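Tomoana upper-body kit - shared workshop build, second batch
Posted 10 Nov 2019

Two-arm kit for people building at home or in a shared space. Torso, arms, black multi-fingered hands, head mount for your own camera. Fridge and drawer jobs is what we test on most - awkward heights, slippery bottles, good for finding slop in the wrists.

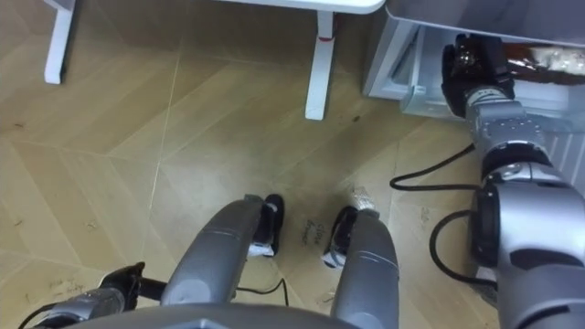
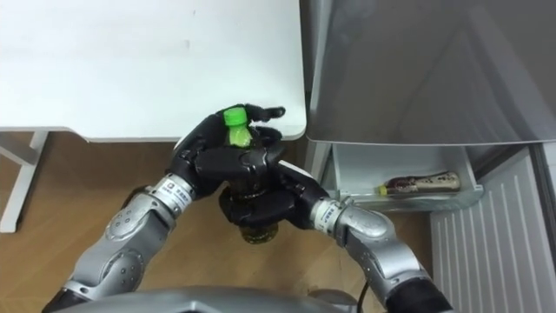

What you get
- left and right arm, assembled and greased
- 2 hands, finger tendons pre-tensioned (recheck after the first week, they do settle)
- wiring loom, 11 connectors, all labelled
- printed build notes by Itzel Zepeda. Read page one before you power anything

What you don't get
Power supply, computer, camera. Claltach supply works fine, so does most things at 24V with a decent fuse. Legs are seperate, see the Flondville page.

Build time about 200 hours if it's your first. Less with a friend who likes crimping.

Notes from the October batch
Elbow covers were tight on the left side, new ones are sanded. If yours creaks, back the screws off a quarter turn. Cable slack matters more than you'd think - leave a proper loop at the shoulder or the arm pulls it out at full reach. Ghazala Sial has a better clip for this, ask and we'll put a couple in the box.

Mark your floor. Marker pen or tape, whatever comes off. Saves setting up from scratch every session.

Grip pads: go for the soft Viltell ones if you're lifting bottles. Hard ones are ok for drawers and handles.

Collection from the workshop or by courier, two boxes, heavy. Spares list on request, hands can be bought singley. Please say left or right when you order.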